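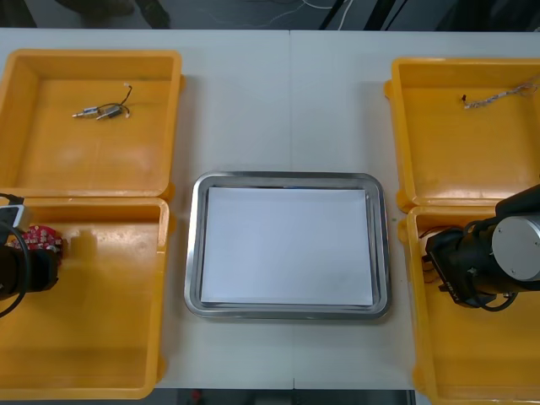
4.2 Does bin colour do any work?

The claim that coloured bins cut sorting errors is repeated in nearly every handbook on small-parts storage, and we have trouble finding where it started. The Hedlund guide cites the Brudance report, which cites an earlier Hedlund guide. Neither gives a count of errors, or says what the bins were compared with.

We asked 40 adults to sort 512 mixed fasteners by length. Half worked with bins in four colours, half with bins all of one colour. Labels were the same for both groups. The mixed-colour group made fewer mistakes in the first 20 minutes. After that the gap closed, and by the end of the session we could not tell the groups apart.
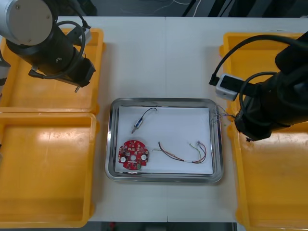
Solveig Engebretsen objected, on reading our draft, that a single session favours the plain bins, and that people who come back to a job after a week away would lean on colour more heavily. She may be right. We did not test it, and neither did the authors who say that colour helps.

A simpler explanation is position. Bins that stay put are learned by place, and the hand goes left or right before the eye has checked anything. A plain layout of this kind, with bins of one colour on both sides of a central tray, already gives the sorter four distinct places (Figure 3).

Figure 3. Four yellow bins, two on each side of a white table. 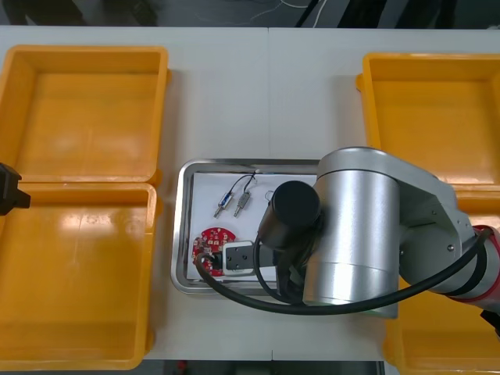
If place does most of the work, then colour should matter only when bins are moved between shifts — a condition the Cikel trial allowed but did not record. We would want to see that result before recommending that any workshop replace its bins.

Comments (3)

Kulap Kamolrat
Were the labels on the front or the rim? Makes a big difference in our store.

Arvid Dahlgren
Fasteners are easy. Try it with washers.

Siiri Lahtinen
Agree on the Hedlund citation loop. I gave up chasing it in December.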